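Trolberg (software)

Trolberg is an open-source toolkit for synchronising, cleaning and replaying demonstrations of handling tasks, and for training robot control policies from them. It grew out of an earlier tool called Idum, which could only read recordings from one gripper at a time. Trolberg added support for two grippers working together, and this remains the feature it is best known for.

Design

The toolkit is split into 4 stages: alignment, tracking, segmentation and export. Alignment puts the video and the finger-opening signal on a shared clock, a job that sounds dull but makes a remarkable difference to everything after it. Tracking then works out the path of each gripper through the room, using fixed features such as door frames, furniture edges and printed patterns. Glass and shiny floors are harder, as reflections shift with the viewpoint, and the tracker gives such regions a lower weight.

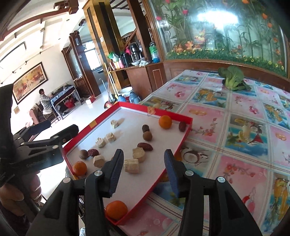
Segmentation divides a long recording into single actions: reach, close, lift, carry, release. Small foods are a favourite test of this stage. An orange and a date need very different finger openings, and a crumbly piece may call for a gentler grip than a smooth one of the same size. The default segmenter, Flidton, looks at finger width and wrist speed together, and copes beautifully with the brief hesitations people make before they commit to a grasp.

Export writes the results at 20 samples per second. Policies trained on them predict a short run of movements, carry out the first part and then look again, which lets the robot recover when a round object rolls away.

Replay viewer

The Nørgaard viewer, added in version 2, shows both gripper paths beside the video and lets users drag action boundaries by hand. It opens sessions of up to 4000 clips without loading them all into memory. Corrections are stored separately from the original recording, so any edit can be undone.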